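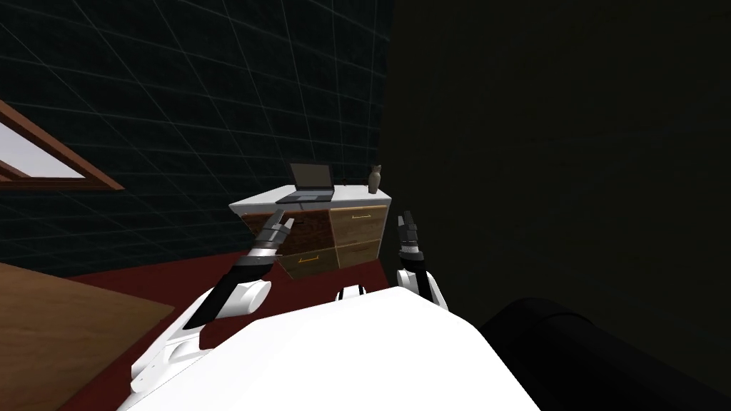 *The low cabinet against the far wall*

# Dark floor tiles always look smeary, whatever I mop with

Drutton Neighbours Help Pages > Home and Garden > Floors
Viewed 2077 times

## trakside_terrace

Hello all, I hope this is the right section, and please move it if it isn't. We bought our house near Drutton in May, and it came with very dark tiles all through the downstairs back room. I loved them at the viewing! They looked so smart and calm after years of beige carpet. Now I've lived with them for a while and I am slowly losing my mind.

The trouble is that they never look clean. I sweep, I mop, I stand back feeling pleased with myself, and then an hour later the whole lot has dried with a greyish bloom over it and great looping smears where the mop went. Footprints show up too, even from clean socks. It's worst around the edge of the red carpet that the low cabinet stands on, where I suppose the mop only gets a half-hearted poke. The room doesn't get much light either, so with the lamps off it looks fine, and then the sun comes in low at teatime and shows up every last streak.

So far I have tried ordinary supermarket floor cleaner (two different ones), very hot water with a squirt of washing-up liquid, and a bottle of Doklow floor shine that was left under the sink by the people before us. The Doklow made it lovely for a day and then dreadful, sort of sticky and patchy. My sister-in-law says vinegar. My neighbour says never, ever vinegar. I don't know what the tiles are made of, except that there's an opened box of spares in the garage with Montes written on the end and nothing else of any use.

Is it the floor or is it me? And if they need sealing or stripping or whatever people do, is that something I could manage by myself over a weekend? I'm reasonably handy but my knees are over 60 and I'd like to keep them going.

Thank you in advance, and sorry for the essay.

## gritandgrout

Oh, you poor thing, I do sympathise. We had black tiles in our last kitchen and I used to dream about that floor. I'm fairly sure it's neither you nor the tiles. It's what's been left on top of them, and I would bet my good bucket that the shine product is the main culprit.

Most of those shine products put a thin film down. Each time you go over it you add another layer, the washing-up liquid leaves a bit of its own behind, and dirt sticks to the lot. On a pale floor you'd hardly see it. On yours you see everything.

Before you do anything else, find out what you've got. Take a spare tile from that box and look at the broken or unglazed edge and the back. Porcelain is usually very fine and dense, often with a grid pattern moulded into the back. Natural stone such as slate or limestone tends to be plain sawn or a bit uneven behind, and no two pieces match. It matters a good deal, as your neighbour is right about vinegar on limestone or marble - it will etch the surface and you can't wash that off again.

If you're confident it's porcelain, I would buy a proper tile residue remover. Trakside keep them near the grout, or they did when I was last in. Follow the dilution on the bottle, do a small patch first somewhere out of the way, leave it to sit for as long as the label says and scrub gently with a white pad on a long handle (there's your knees looked after). Then rinse, and rinse again with fresh water. People skimp on the rinsing and then wonder why the haze has come back. Keep the windows open, wear gloves, and don't mix it with bleach or anything else you've got in the cupboard.

Do it in strips, working backwards towards the door. I painted myself into a corner, so to speak, and had to sit on the worktop with a magazine until the floor dried.

## montes_road

just use a steam mop

## slowkettle

I wouldn't go straight to a steam mop myself, not until you know whether there's any sealer down, and not at all if the grout is crumbly. Lovely things otherwise.

The answer further up covers the big clean very well, so I'll only add what we do week to week. Ours is a very dark tile as well, nearly black, in a room that's dim most of the day, and for years I was using far too much product. These days it gets hoovered with the soft brush head, then a flat microfibre mop and 2 buckets, one with warm water and the tiniest drop of neutral cleaner, and the other for rinsing the mop out. The mop should be damp and well wrung. Change the water when it goes cloudy, even if that feels like a faff.

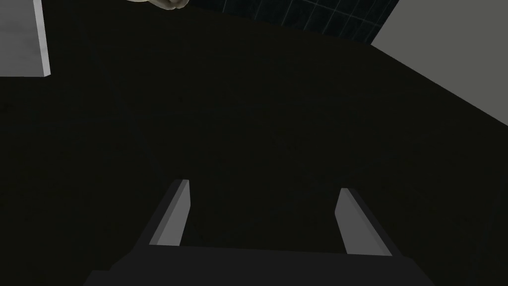
### Drying it off

Please don't skip this bit if your water is hard, and round Drutton it certainly is. I go over the floor with an old bath towel folded under a broom, shuffling backwards in my slippers. It takes hardly any time and it makes more difference than any bottle I've bought. If I let the floor dry by itself I get exactly the bloom you describe.

As for the low cabinet, ours is on little felt pads, so I slide it out now and then and do behind it properly. Empty it first or get someone on the other end!

I wouldn't seal anything yet. Glazed porcelain doesn't normally want sealing, and a sealer that can't soak in just sits on top looking smeary, so you'd be back where you began.

## trakside_terrace

Thank you all so much. I've been out to the garage with a torch and there is a grid on the back of the spare tile, very fine and pale grey at the edge, so porcelain it is, I think. I tried the towel and broom on one strip by the door last night and my husband asked what I'd spilt there, as it was a different colour from the rest. Residue remover is on the list for Saturday. The Doklow has gone to the back of the shed.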